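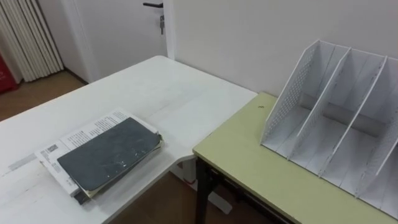 3.2 Where the paper goes

Figure 2. A white desk with a notebook resting on a stack of printed sheets.

We began this study, as many people who write about offices seem to, with the belief that paper was on its way out. The families who run small import businesses in Meltenier told us otherwise within the first hour of our first visit, and they were very kind about it. Every one of them used a computer for orders and payments, and every one of them also kept a pile. The pile is the subject of this section, and we hope the reader will bear with us while we take our time over it, as our hosts did.

We use the word "pile" for any stack of papers left out on a work surface overnight. Sheets in a folder, tray or drawer were left out of the study, even when the owner told us they "really belonged" with the rest. Over the course of August we recorded 169 piles in 11 businesses, and we went back to each business after 10 working days to see what had become of them. Lina Saab carried out the interviews and Ridwan Ngui kept the log.

What struck us first was how often a notebook sat on top. Figure 2 shows the arrangement, with a dark gray cover, slightly worn and scuffed, lying over white printed pages that fan out a little past its edges. When we asked people why the notebook went there, most of them laughed and said it had to go somewhere. But as the talk went on — and it usually did go on, over coffee — they began to speak of it as a kind of lid. Fouad Hourani, who has sold kitchen tiles under the Obeidat name for most of his working life, told us that papers under the notebook were "still mine to worry about," while papers beside it could be picked up by anyone in the shop.

This fits well with the earlier work of Jakab and Zein, who found that clerks at a shipping office treated the top item in a stack as a sign of ownership. Our own cases differ from theirs in one respect that we think is worth dwelling on. Their clerks shared desks and had good reason to mark out a territory. Several of our owners worked alone, with no one to warn off, and they placed the notebook on top all the same. Bianka Jakab, who was generous enough to read a draft of this section, suggested that the habit may be carried over from earlier jobs, and two of our interviews do support her.

We also asked what it would take for a pile to be put away. The answers had less to do with space than we had expected. A pile was cleared when a shipment closed, when a bill was paid, or when a relative came to visit. Section 3.3 takes up the last of these, which was the most common by a wide margin in the smaller shops.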